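**Wood-grain display cabinet with the red backs - what actually goes in the cubbies?**

**gristmill_k**
We inherited a gray wood-grain cabinet with our office lounge. Deep open shelf on top, cubbies underneath divided by panels, and some of those panels run diagonally because a designer somewhere had a free afternoon. The backs are red. Very red. The seller's listing called it the Rastholm, which may be true.

So far one cubby has a cream cylinder and a cardboard box in it, and the ledge at the bottom has the fake flowers. Every other thing I put in slides to the low corner and stays there like it's being punished. What do people do with these?

**pelhamdrift**
Diagonal cubbies are for wine. Or towels rolled up, if your office is that kind of office.

**gristmill_k**
It is not that kind of office. It's the kind with a power strip on the floor.
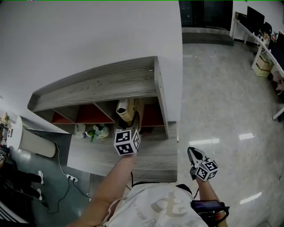

The top shelf I can cope with, it's flat and it's deep. My trouble is everything below it. I also have 200 dollars from the boss to "make it look finished," and I'd like to spend as little of that as possible on ceramic birds.

**oona_shelves**
Lose the cardboard box first. You can't judge a cabinet with a box in it. Then leave two cubbies empty on purpose and let the red do the work.

**pelhamdrift**
Empty cubbies look like you got robbed.

**oona_shelves**
By somebody with taste, maybe.

**tinplate77**
I'd go the other way and cover the red. Peel-and-stick in a pale gray, cut a paper template for each back panel. I did 11 of them in a unit from Flollotberg and only swore at four. The pale blue in those flowers is fighting the red and the flowers are losing.

**gristmill_k**
I like the red. I may be the only one. The flowers were here before me and I'm told they're staying until 2034, when the lease is up.

**oona_shelves**
Then move them up to the top shelf, at one end. Greenery on a low ledge collects dust and shins.

**marrowfat**
Museum putty for anything that slides - pea-sized bit under each corner. And put the round stuff in the cubbies with a flat bottom, square stuff wedged into the V. Most people do it backward. I did it backward for a year.

**pelhamdrift**
Still wine.

**gristmill_k**
Update: box is out, flowers are up top, putty is on order. The cylinder stays put. One vote for wine has been noted and forwarded to the boss, who asked what kind.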